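Waffle weave tablecloth: crumbs and sticky bits stuck in the squares, how do you clean it without wrecking it?

Hi all, hoping someone here has one of these. I bought an off-white waffle tablecloth from a Prarska outlet in April, the big one, and I love it, but it gets used for everything. We eat at it, the kids do craft at it, phones and snack packets and whatever else get dumped on it all day. The little raised squares grab every single crumb (chocolate cookie crumbs are the worst!) and a wipe just pushes them further in.

I've been going at it with an ordinary kitchen sponge, yellow on one side and green scourer on the other. The yellow side does nothing much. The green side lifts the marks but I'm worried it's roughing up the weave.

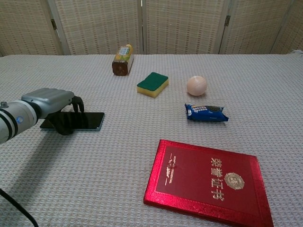
It also has tassels, and at least one of the corner ones is looking frayed. I haven't put it through the machine yet because the label only says "gentle care" and I don't want it coming out the size of a tea towel. Has anyone washed theirs? Does it go flat?

Answer 1

Put the scourer away! I did exactly that to a Głowacki runner and it pilled so badly it ended up as a dog blanket. Take the cloth outside and shake it hard, then vacuum it on low with the brush head, going both directions across the squares. You'll be amazed what comes out.

For sticky spots I use a soft old toothbrush and a drop of dish soap in lukewarm water, dab and then blot with a towel. Chocolate needs cold water first or it smears.

Mine has been in the machine 6 times now, cold, gentle cycle, 3 towels in with it for company. It did shrink the first time — I lost 18 mm off the length — and hasn't moved again. Dry it flat or over two lines and pull it square while it's damp. The texture puffs up nicely, it didn't go flat at all. Don't iron it though, that WILL flatten it.

With the tassel, tie a knot of matching cotton thread just above the frayed part and trim the fluffy ends. Pop the whole cloth in a pillowcase for the wash so they don't tangle.

Answer 2

just get a vinyl one, we did and never looked back

Answer 3

Agree with the first answer mostly, but check whether yours is pure cotton before you trust the shrinkage bit. A blend hardly moves. I soak mine overnight in the laundry tub with Nituvitz powder and the greyish look goes. No bleach, it turned my cream one a funny yellow.

Related questions
Getting candle wax out of a linen runner
Is it worth re-hemming a tablecloth that shrank?
Best sponge for enamel pots
Treltville: anyone know a good curtain cleaner?
Removing felt pen from a cotton tablecloth
See all 211 questions in Laundry and Linen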